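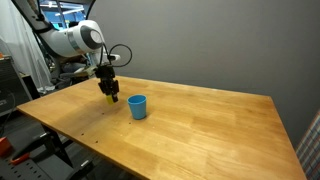

Honey-colored wood top in a butcher-block style, with a light blue plastic cup.

Pistero Tabletops: Frequently Asked Questions

Last updated 30 May 2024

Ordering

Do you sell complete tables or only the tops?
We sell both. Most customers order a top and put it on a base they already own. If you need a base, we stock a steel frame called the Pemero and a set of four screw-on wooden legs called the Kesuda. Either one can be added on the order form. We do not sell bases without a top.

Can I order a custom size?
Yes. Rectangular tops can be cut to any length up to 3000 mm. Please give all measurements in millimeters. If you only have inches, send them as they are and we will convert them and ask you to confirm before we cut anything. Round and oval tops are made in the sizes listed on the product page only.

How thick are the tops?
The standard thickness is 30 mm. A thinner top at 18 mm is available for wall desks and shelves. It must be supported along its full length, and it cannot be used with the Pemero frame.

Can I get a sample first?
Yes. Sample blocks are sent by regular mail and are finished the same way as the full tops. You may order one of each finish per household. You don't need to send them back.

Will my top look like the sample?
It will be close. Wood varies from board to board, and a strip-built top will have lighter and darker pieces next to each other. We sort the strips so that very dark ones do not end up side by side, but we do not match a top to a photo or to a top you bought earlier. If you are ordering two tops for the same room, order them together and write "same batch" in the notes box.

How do I change or cancel an order?
Stock sizes can be changed or canceled at no cost until they ship. Custom sizes can be changed until cutting starts. You will get an email from Noémie Charpentier in our order office the working day before cutting, and you can make changes by replying to that email. After that the order is final.

Delivery and pickup

How long does delivery take?
Stock sizes ship within 11 working days. Custom tops take 30 working days from the date you confirm your measurements. May and the weeks before the winter holidays are our busiest times, and we post any delays at the top of the order page.

Does the driver bring the top inside?
The driver brings it to the first door at ground level. For stairs or an upper floor, choose two-person delivery at checkout. Tell us if the building has a small elevator, a narrow turn or no parking close by. A long top will not fit in most apartment elevators, so measure first.

Can I pick it up myself?
Yes, by appointment. The pickup door is on the Abou Jaoude side of the building, past the parking lot. Tops are wrapped in cardboard and tied. Bring blankets and your own straps. Patricio Cordero runs the loading area and can help you lift, but tying the load down is up to you.

What should I do when it arrives?
Check the wrapping for tears or crushed corners and write anything you find on the delivery slip. Open it the same day if you can. Leave the top flat, indoors, in the room where it will be used, for three days before you fasten it to a base. Do not lean it against a wall or a radiator during that time.

Installing

What screws do I need?
Pemero frames and Kesuda legs come with the right screws. If you are using your own base, pick screws that go no more than two thirds of the way into the wood, and drill pilot holes. Drilling is easier with a piece of tape wrapped around the bit to mark the depth.

Why do the holes in the frame have a long shape?
Wood gets slightly wider in humid weather and narrower in dry weather. The long holes let the top move without splitting. Put the screw in the middle of each slot and tighten it until it is snug, no further. If your own base has only round holes, use tabletop clips from a hardware store.

Can I cut the top myself?
You can, but it ends the warranty on that top. Seal the cut edge with two coats of the same finish on the day you cut it.

Everyday care

How do I clean it?
Use a soft cloth, lukewarm water and a drop of dish soap. Wring the cloth out well, wipe along the grain and dry the surface afterward. Do not use scouring powder, bleach, window cleaner or steam.

Do I need coasters?
For hot mugs, yes. Cold glasses that sweat can also leave rings on an oiled top if they stand for an evening. A lacquered top holds up better, but standing water should still be wiped up from both.

How often should I oil it?
Oil a new top after the first month, then twice a year. A kitchen table with heavy use may need it more often. Drip a little water on the surface: if it beads, the oil is still good, and if it soaks in, it is time for more. Lacquered tops are never oiled.

I have a white ring. Can it be removed?
On an oiled top, usually. Let it dry for a day, rub lightly along the grain with a fine pad and a little oil, wait 15 minutes and wipe off the extra. Lay used oil rags flat outdoors until they are fully dry before throwing them out. A folded or bunched rag can heat up and catch fire.

Can I chop food directly on it?
Please use a cutting board. Our tops are made for tables and desks, even the ones with a butcher-block look.

There is a small crack at the end. Is that a defect?
Hairline cracks at the ends are common in a dry heated room and often close again in summer. If you can fit the edge of a bank card into the crack, send us a photo with a ruler beside it.

Warranty and returns

What does the warranty cover?
It covers glue lines that open, warping that keeps the top from sitting flat, and finish that peels under normal use. It does not cover scratches, stains, sun fading or outdoor use. Claims are handled by Lerato Dlamini. Include your order number and two photos, one of the whole top and one of the problem.

Can I return a top I don't like?
Stock sizes can be returned within 30 days if they have not been drilled, cut or oiled. You pay the return freight. Custom sizes cannot be returned.

My question is not listed. Who do I ask?
Use the contact form and choose "Before I buy" or "After I buy" from the menu. Questions about finishes go to Inès Riviere, who answers on weekday mornings.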